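Notebook, bin sort work, Wednesday, January

Goal for today: find out whether the wrist view alone is enough to decide "part is in the bin" before the arm commits to the next pick. Until now the controller has used the side view for this and the wrist view only for the final approach. Tamsin wants the side view gone by the end of the month, so the check has to move.

Setup unchanged from last entry. Parts are from the Cledard mixed electrical set. Bins are the shallow plastic ones. Policy checkpoint is the one Andri trained on the Plinbridge demos, 900 episodes, no fine-tuning on our table. Success classifier is a small head on the frozen encoder, trained on 107 labeled wrist frames from previous sessions, labeled by Siham and me separately. We disagreed on a few where the part was lying across the rim. Those went to "not placed" by agreement, and I changed the labeling sheet to say so.

Procedure: arm releases, retracts to the look pose, holds, one frame is taken, classifier gives a score. Threshold fixed at the value from the validation split. No retuning during the day.

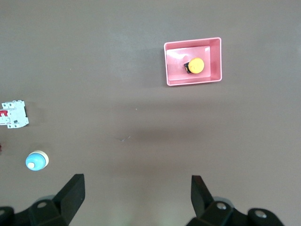

First block was with Gumaro's start poses. The score was stable when the arm held still and drifted when the frame was grabbed during the last part of the retract. Blur probably, but exposure was also still settling, so I can't separate the two from this data. Added a fixed wait before the grab. Drift went away. I don't like fixing it with a wait and will ask Andri whether the driver can report when exposure has locked.

Second issue is that the look pose is defined relative to the release pose, so the bin moves around in the view depending on where the part was let go. With a bin well to one side of center there is still enough margin, but it is easy to think of a release that would put the rim outside the view altogether. Changed the look pose to be defined in the table frame for the second block. It costs a little travel time. Not measured yet.

Completed 46 trials over both blocks. The classifier disagreed with my own reading in 2 of them, both in the first block, both before the wait was added. Both were false negatives (part in the bin, scored as not placed). No false positives, but there were few failed placements to be wrong about, so this says very little. Need a set with deliberate misses: part beside the bin, part on the rim, bin with nothing in it.
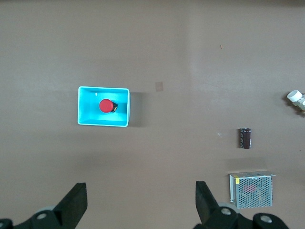
Wrist view, blue bin. E-stop style button on its side on the bin floor; capacitor, power supply and bottle outside.

Possible confound: the classifier may be keying on strong color against the bin floor and not on the part as such. The yellow button on pink and the red button on turquoise are both easy cases. A black part on a dark floor would be a fairer test, and so would clear plastic. Siham suggested masking the bin interior and checking if the score collapses. Cheap to do offline, will run it on the stored frames first.

Also noted shadow direction is different between bins depending on where they sit on the table. Not a problem for the head so far. Seraina's Miettinen comparison had trouble with exactly this, though she was using a depth threshold and no learned features, so I would not read much into it.

Naming: frames from today go under the Clillex run folder with the block number in front. The earlier sessions have the block number at the end. Do not rename the old ones, the label sheet points at them.

To do
Masking test on stored frames (Siham)
Exposure lock flag from driver (Andri)
Miss set, three conditions, same start poses as block two (me, Gumaro)
Time the new look pose against the old one
Ask Tamsin if the side view can stay up as ground truth until the miss set is done - it should not feed the controller, only the log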